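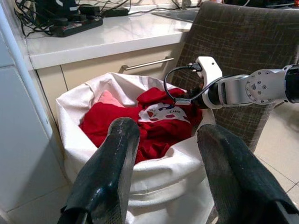

9 September 2018
By Yareli Cuautle

Our clothes drive for the Ventura families begins again this month, and I want to write some words about how to sort at home, before you bring the bags to us. Last year we received 996 pieces, and many of them came mixed, with towels and winter coats and baby socks all pressed together. It is much easier for the sorting table when one bag has one color family. A bag of reds can hold a red garment with a printed JEANS on it, and a bit of pale pink beside it does no harm, but please keep the whites apart. We wash everything one more time before we give it, and one new red shirt can change a full load of sheets. I learned this in my first year, with my own pillowcases.

A cloth bag is the best for carrying. Fold the top edge to the outside, two times if the bag is tall, and it stays open while you fill it. Plastic bags are accepted also, but they tear on the stairs and the clothes take a smell if they stay closed for some days. Please do not fill more than you can lift with one arm.

Shirts with printed letters or pictures should be turned inside out for the wash. Check the pockets. Maricruz Nava keeps a jar of what she finds there – mostly coins and bus tickets, and once a house key, which is still waiting for its owner.

What we need most are tops for teenagers, in all sizes, and sweaters for October. We have enough neckties. Each household may leave up to 3 bags at the side door of the Beltura building, number 511, in the morning. If you have more, write to Tiburcio Arriaga and he will come with the van.

Print this page
E-mail this page

Comments

Aurelio Espinoza: Do you take shoes this year? I have two pairs of boys' sneakers, almost new.

Yareli Cuautle: Yes, Aurelio, but tie them together by the laces, please.

Itzel Espinoza: I think the house key is my mother's! Does it have a green ribbon?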